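Search this site Search

Kerekes opens Truster practice rooms to paying customers

22 May 2022 - Kerekes has put its Truster simulation package on sale, promising 218 furnished rooms in which robot arms can rehearse household jobs. A licence for four users costs $58 a month. The Iltcombe firm says skills learned there will carry over to real homes, a claim it has yet to back with published trials.

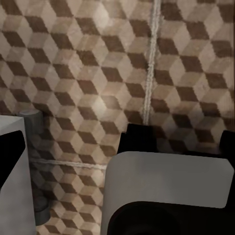

Gripper fingers over the cube-patterned floor in a Truster room.

Surfaces are the selling point, but a convincing tile is no proof of a convincing grasp. Clutter is sparse too - one dresser top holds a mousetrap and a small dark object, with two arms in the room. 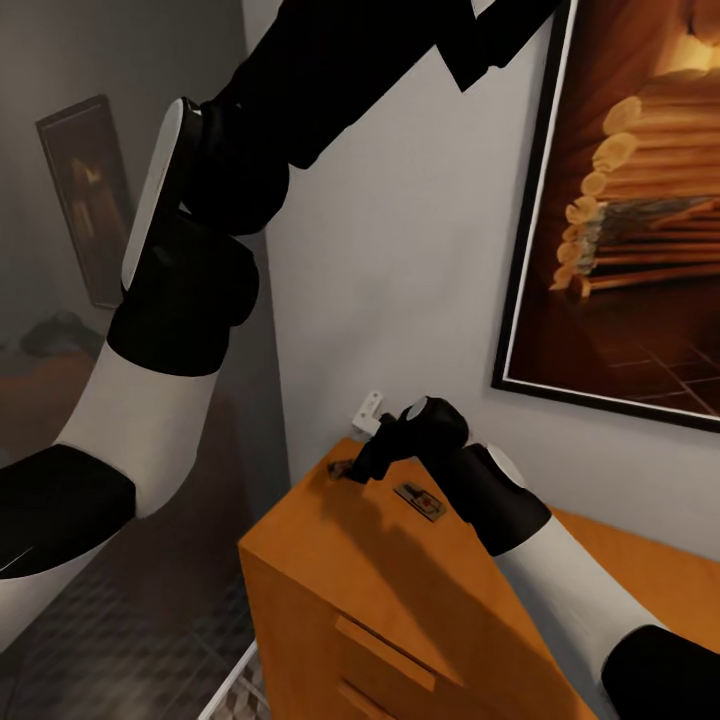
Rival offer due in August

Pedivov plans a competing package with a 10-day free trial. Kerekes offers no trial and no refunds.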